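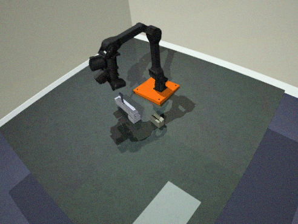

Can a robot arm do household or shop-floor chores without someone standing next to it yet?

For a few narrow jobs under fixed conditions, it can. For general tidying, sorting and fetching, the results released this week by the test group at Skalleck say it still needs a person within reach.

The group published its figures on January 9, 2022. They cover 3172 simulated attempts at short pick-and-place chores, carried out with a single table-mounted arm and a two-finger gripper. Each attempt called for one small object to be grasped, lifted and set down inside a target area. An attempt was scored as a success only if the object stayed put after release.

Across all attempts the success rate was 79 percent. The report breaks this down by shape. Plain blocks did well. Parts with grooves, pegs or uneven tops did worse, mostly at the moment of contact, when a fingertip came down on a raised edge and pushed the part away.

"The arm goes to the right place nearly every time," said Lesego Mokgethi, who wrote the section on grasp errors. "The trouble is in the last half inch. A person feels the part shift and corrects. Our controller has already decided to close."

Work in simulation is cheap and can be repeated overnight, but it leaves out a good deal. Friction is set by a number in a file. Cables don't snag. Lighting can be varied, and the group did vary it, but the report concedes that rendered shadows are cleaner than those in a kitchen or a packing room.
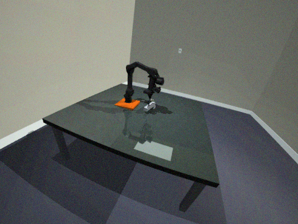

Those limits matter to Matska, a parts supplier that is paying for a share of the study and wants to know whether kitting can be handed over to a machine. Kitting at its Sernberg shop means laying out small parts in a set order on a tray. It is light work, but it goes on all day, and the parts change often.

Gert Shezi, the shop's production manager, said a success rate of 79 percent was too low to plan a shift around. "If one part in five ends up wrong, I need somebody to watch the arm. Then I'm paying for the arm and for the somebody," he said. He would consider a trial on a single part type, with the trays checked by hand at the end of the line.

Speed is the other open point. The fastest successful attempts took a few seconds, but the slow ones dragged on as the arm backed off and tried again. The group capped each attempt at 2 retries. Without the cap the success rate would have been higher - and the average time longer.

Home use is further away. Shaimaa Nasr, who reviewed the report before release, noted that the chores tested were all done on a flat, uncluttered surface with the base bolted in one spot. Loading a dishwasher or clearing a child's bedroom floor involves reaching around things, opening things and dealing with items that bend. None of that was tested. "It would be a mistake to read this as a score for housework," she said.

The group also listed 113 attempts in which the object was gripped correctly and then dropped on the way to the target. These were counted as failures, though Mokgethi considers them the easiest to fix. Most involved long parts held close to one end. Choosing a grasp point nearer the middle is a software change and needs no new hardware.

A second round using a physical arm is planned for July at the Mthembu workshop. It will repeat the block and grooved-part tests first. Soft items such as cloths and bags have been left for a later round, for which no date has been set.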